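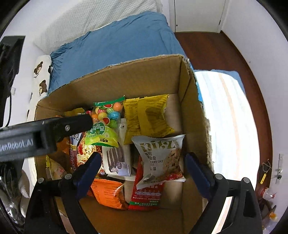

Slide 1. Mixed snack packets in the cardboard box, gripper over the candy bag.

Timing: keep this slide up through the introduction. Title and course name are on the handout, so skip them.

Opening. Student project, Anamstead robotics course, second term. The task is bin picking with a two-finger gripper: take one packet out of a cluttered box, place it on a marked area, repeat until the box is empty. Training data is collected by hand with the gripper as a tool. The policy is trained on the recordings afterward.

Point to the candy bag first. Clear film with a green crimped top. The film gives the depth estimate very little to work with, and the gumballs inside pull the segmentation toward many small objects. The label is the most reliable feature on it. Then the silver Ritz packet, lower right. Glare changes with every few degrees of wrist angle. Then the narrow white packet standing upright between the candy bag and the yellow packet. Little clearance on either side for a finger.

Slide 2. Task definition.

A pick counts if the packet leaves the box, stays in the grip during transfer, and lands inside the marked area. Two packets lifted together is a failure, even if both land inside. A packet dropped back in the box can be tried again once. Say this slowly. The definition changed in November and the older plots use the earlier rule.

Slide 3. Data.

526 demonstrations kept, out of over 600 recorded. Rejected: lost tracking, fingers closed before contact, operator's hand in view. Contents of the box were reshuffled by tipping it, with no sorting. Rooms and lighting varied on purpose. Mention that the Promholm set was recorded by a different group of students and has slower approaches. It was resampled before merging.

If asked about box size: any carton with open flaps. The flaps matter. They block the side view and limit the approach angle, so most demonstrations come in from above.

Slide 4. Training.

Baseline is the Soltani policy from last year's course, retrained on our data with no change to the network. Second model adds gripper width as an input. Both run 2,000 steps of warm-up, then the same schedule. Do not read the table aloud. Point to the bottom row and move on.

Slide 5. Results.

Single packet in the box: 98 percent for the second model. Full box: much lower, see plot. Main failure is pinching the crimped edge of a bag and losing it on the lift. Next is the double pick. Upright packets are a smaller group but the worst by rate.

Pause here for the clip. It has no sound. If it does not play, go to the still on the backup slide and describe the slip at the crimp.

Slide 6. Limits.

No force sensing. Crushed product is not scored. All packets are light, so nothing here applies to cans or jars. Test boxes were filled by the same people who collected the data.

Slide 7. Next steps.

Repeat the full-box test at Zatcombe with packets absent from training. Add a short regrasp motion after contact. Score the double pick separately in the log.

Questions. Leave the results plot on screen. Hardware drawings and the packing list for the test boxes are in the course folder.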